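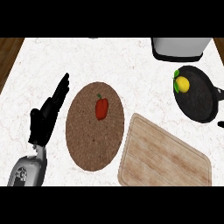

Target Selection for a Two-Arm Kitchen Simulation
Student project report, Robot Software course
Elibariki Nyamweya
Submitted 5 Feb 2019

1. Background

The course gave us a simulated kitchen counter and a two-arm robot, and asked each student to replace one part of the control software. I took target selection. This is the part that receives a short command such as "pick up the lemon", looks up the objects on the counter, and decides which one the command means and which arm should go for it.

The old version did this with a fixed table. Every object had a name and every name had an arm written next to it. It worked as long as the objects stayed where the table expected them. When I moved a pepper from one side of the counter to the other, the planner still called the arm in the table, and the arm either reached across the other one or gave up with a joint limit error.

2. Software

The simulator is Nieminen, the one used in the course lab. Motion planning is done by Saditz, which takes a goal pose for the wrist and returns a joint path. I did not change either of them. My own module sits between the two and is called Sostgate. It is 880 lines of Python, and a good part of that is logging.

Sostgate works in this order. It reads the object list from the simulator and drops everything that does not match the class in the command. If the command has a color word, it drops the objects with the wrong color. If it has a place word ("on the board", "in the pan"), it checks which support surface each remaining object is resting on. Then it scores both arms for every object that is left.

The arm score has two terms. One is the straight-line distance from the hand to the object. The other is a penalty if the line passes close to the other arm. I first had a third term for wrist rotation, but it mostly repeated what the planner was already doing, and I took it out in October.

3. Scenes

All test scenes use the same marble counter with a cork mat, a wooden cutting board and a frying pan. Only the food changes. This was on purpose. I wanted the place words to keep their meaning between scenes while the color words did the sorting.

The scenes with two bell peppers were the most useful ones. With a single pepper the class name is enough and the rest of the code never gets tested. With a red one on the mat and a yellow one on the board, the command "pick up the pepper" has two valid answers, and Sostgate should stop and report that instead of guessing.
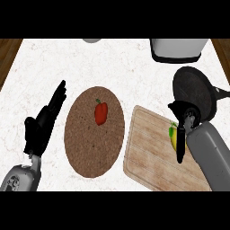 Figure 2. Two-pepper scene, right gripper at the yellow pepper, left hand open beside the cork mat.

4. Tests

I ran 135 commands in total. Each run was marked as correct if the right object and a usable arm were chosen. Whether the grasp itself held was not part of the mark, as grasping belongs to another student's project.

Sostgate made the wrong choice in 18 runs. Most of these came from place words. An object close to the edge of the board was sometimes assigned to the counter, because my check used the center point of the object and a box around the board. The board is rotated on the counter, so the box covers marble at the corners and the answer depends on which side you come from. Using the real outline of the board fixed the cases I went back to, but I have not rerun the full set.

The other wrong choices were arm choices. When both scores were nearly equal, small changes in the hand position made the choice flip between calls. The arm would start, stop, and hand the job to the other one. I added a rule that the current arm keeps the job unless the other score is clearly better – this is a simple fix and the threshold was set by hand.

5. Open problems

Sostgate reads object positions straight from the simulator. With camera input the positions would have noise, and objects partly behind an arm could drop out of the list for a while. Nothing in the code handles a missing object yet. It simply reports that there is no match.

The two arms are also never planned together. One moves and the other holds its pose. For the Zisville lab robot this would be too slow, and the holding arm would need to be moved out of the way first. The code and the scene files are in the course folder, with the log format explained in the readme.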